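Household Product Materials, Unit 6 — Molded Footwear
Handout to go with the second lecture. Bring it to the bench session, I won't have spares.

Where we left off: upper, footbed, outsole. On a laced shoe those are separate parts, stitched or glued. On a molded slide they may all be one shot of foam. That changes what fails and how you describe it.

Terms you need

Strap — the band over the foot. Single or double. Say which. Say wide or narrow, then measure.
Footbed — where the foot rests. Texture goes here (dots, ribs, pinholes). Texture is for grip and a bit of airflow, mostly grip.
Rim — raised edge round the footbed. Keeps the foot from sliding off sideways. Not every slide has one.
Sidewall — the thickness you see from the side. Thick sidewall does not mean soft. People get this wrong every year.
Lining — anything on the inner face of the strap that differs from the outside. Can be a seperate piece, can be just a change of texture in the mold. Cut samples will tell you, looking usually won't.

Foam, quickly

EVA is the usual one. Closed cell, light, floats, takes color well. Goes flat with wear under heel and ball. PU heavier, recovers better, hates long damp storage. PVC you will know by the weight and the smell. Blends exist, write "blend?" if unsure and move on.

Heat: EVA shrinks if left in a hot car. Whole slide gets smaller, not just thinner. The Idon samples from August show this, compare left and right of the same pair before you write anything.

Compression test (bench)

Cut a 20 mm square from the heel, another from the ball. Label both BEFORE cutting.
Thickness with the caliper, no squeezing.
Load for 16 hours, then off. Wait. Measure again.
Work out set as a percent of the starting thickness. Original 16 mm, now 12 mm — set is 25 percent. Show the working.
Bivar sheet for results, both columns. The Marinho sheet is the old one, don't use it, the units are diffrent.

Describing a slide in writing

Worth up to 20 points of the 100 for this unit, so don't rush it. Order: view, strap, footbed, rim, sidewall, surface finish, color. Color last. Matte or gloss before color, everybody forgets. If your view doesn't show the heel you say heel not seen, you do not guess it from the toe. Same for the outsole tread.

Use plain color words. Pale pink is fine. "Rose quartz" is a catalog talking.

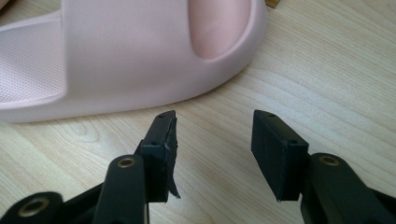 Govham, 1 Oct 2020

Matte, pale pink, one wide strap with rounded edges. Inner side of the strap goes a slightly deeper pink, finer texture — so it gets its own line on your sheet under lining. Dotted or perforated footbed with a raised rim. Sole edge thick and rounded. Heel not seen, write that. Foam type: leave blank, can't be done by eye.

Try it yourself first in 50 words, full sentences, then check against the terms list. If you used "comfy" cross it out.

For the write-up

One page, both sides ok. Description first, then the compression table, then a short paragraph on where you'd expect wear and why. Heel and ball set should be compared, not just listed. Strap cracking — check the point where strap meets sidewall, tight curve there, that's where the stress sits.

Reading: chapter on closed-cell foams, skip the part on packaging. Next unit is rubber soles, bring an old pair you don't mind cutting up.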